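Progress report: kitchen demonstrations for Lirnis
Prepared by Oanh Thái for Catalina Zapata, program manager
Sun 11 September

Catalina, we have had a very good stretch! The set now stands at 1243 accepted demonstrations, and the part I'm happiest about is how varied they are. Since the last report we moved from plain blocks and cups to real kitchen things with glass, shiny metal, lids and handles — exactly what the first model struggled with. The wrist camera is giving us close views of all of it.

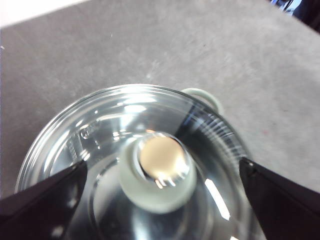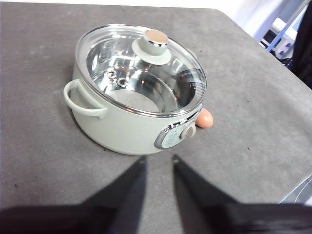

Tuấn Lại and Sosina Kumsa do most of the driving. Each task is taught by hand control, start to finish, and the operator marks an episode as keep, redo or discard right after it ends. Ánh Tô then watches every kept episode again before it goes into the set. She is strict, and I love her for it. In this period she sent back 64, mostly for long pauses in the middle of a reach or for a start position too close to the one before.

Clear glass is still the hardest material for us. Glare moves as the wrist moves, and the model tends to chase the bright spots. We have started shifting the overhead lights between batches so the same object shows up with different reflections. Sosina suggested it and the early training runs look promising, although we need a proper held-out test before I put a number on it.

Handles are going better. The operators now turn each object to a new angle before every episode, and the model has stopped assuming that a handle always points one way. We have eight object sets in rotation.

Next up:
— Record around 300 more episodes with clear and shiny objects
— Write short text labels for every kept episode (Ánh has a draft of the wording)
— Run the held-out test with objects the operators have never used

One request. The Uvilar storage plan runs out in January, and I would like to move up a level before then so we can keep the full-resolution wrist video. Tuấn has the quote and will send it over separately.

Come by and try the controls when you can. It's a lot of fun!

Oanh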